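Clearing out the Flundach house: a talk with Valbona Vlachou

Caught Valbona Vlachou between two jobs, coffee in a paper cup, coat still on. She empties houses for a living. Well, helps families empty them. Her outfit is called Jorora, just her and Sayaka Hirano plus a van, and December is the busy month.

"People want it done before the holidays," she says. "Then they cry in the hallway and we do half."

She started with her own aunt's place up in Flundach. Four floors, one bathroom, 167 jars in the cellar. She knows the number becuase her uncle had labeled every one. Most were screws. A few were plum jam.

"I ate some of the jam. It was fine."

What do people get wrong? Starting with photos, she says, no pause at all. You sit down on the rug with a box and it's dark out. Photos go last. Kitchen first, nobody is sentimental about a colander.

Money comes up fast. Families think the furniture is worth a lot. It mostly isn't. She had a client turn down $200 for a dining set, hold out all spring, then pay 60 to have it hauled off. Paper is the other way round. One family nearly threw out a coat with a bank book in the lining, 3,601 dollars in the account, still open.

"So now I check linings. Hems too. Sayaka does the books, every page, she's faster than me."

And drawers?

"Out. All the way out, every one, and look at the bottom and the sides. Then behind. Letters slip down the back and sit there for thirty years." 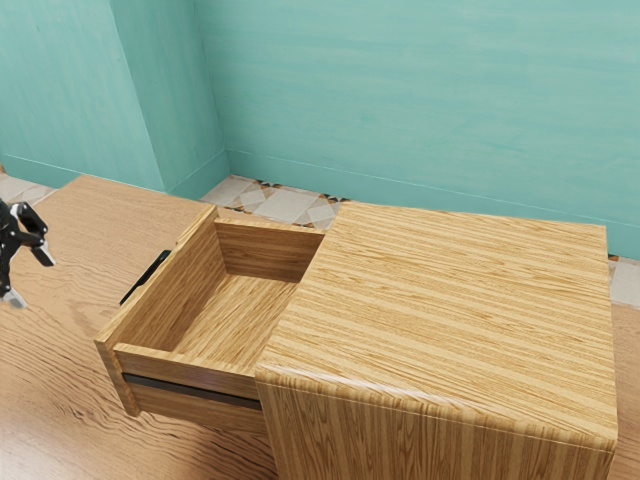
On brothers and sisters

Here she gets careful. Doesn't name anyone. Says the fights are never over the big things, it's a cake tin, a radio, a dog leash. Her rule is stickers. Each person gets a color, goes round alone, no talking. Two stickers on one thing, it goes in the van for a month.

"After a month one of them has usualy forgotten."

Usually. There was a clock she ended up keeping for a year and a half. It's in her kitchen. She'd like it gone, it's loud.

Does she keep much herself? Laughs. Her apartment is full, she says, her daughter has already picked a sticker color. Green.

Phone goes, it's Sayaka, the van is blocking someone. She's up and halfway to the door, then comes back for the cup.

"Tell them to label the keys," she says. "All the keys. Please."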